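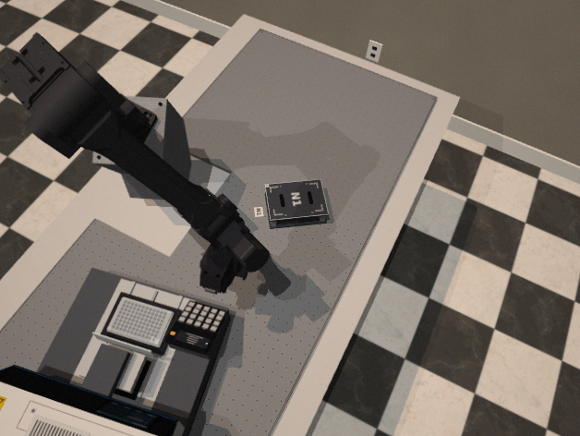 When I moved to Stustenow, I thought that my biggest problem would be the winter. It was the garden. Behind the house there was a piece of ground, 20 steps long, and the previous people had left it to the nettles. I am not a gardener by family; my parents lived on the sixth floor and we had one cactus. So in January I sat down with a notebook and tried to make a plan for seeds. Seeds want order, and I am not an orderly person. I wanted my seed beds to look like a neat grid: every hole at the same distance from the next one, and a clean edge where you can put your hand. I drew exactly such a grid on paper and I was very proud of it.

Then I met the soil. In our street it is heavy clay, and when you push a stick into it, the hole closes or it stays there like a little cup and fills with rain. My first row of carrots was a row of small ponds. My neighbor Lungile Radebe looked over the fence and asked me if I was growing fish.

She has lived here much longer than me and she gave me half a bag of her own compost, with the advice to forget about carrots for two years and plant beans. I did not fully listen. I planted beans, but I also made one raised bed from old boards, and in this bed I put the carrots again. For this I bought sand at Valdovinos, the building store behind the station, and I carried it home by bus in two trips – the driver was not happy with me.

The second carrots came up, but not in my grid. I had sowed them with a cold hand and wind from the side, and they grew in groups, like people waiting at a door. I had to thin them. This part I find difficult. You pull out a healthy small plant only for the reason that it stands too close to another healthy small plant. I replanted the first ones, and the books say you should not do this with carrots. The books are right, they grew with two legs.

The beans were a different story. They climbed over the poles, then over the fence, and by the end of summer Lungile was picking them from her side. I gave away so many that one friend stopped opening the door.

This year I want to try leeks and one row of beets. The notebook is on the kitchen table again and I have already drawn the lines, but with a softer pencil.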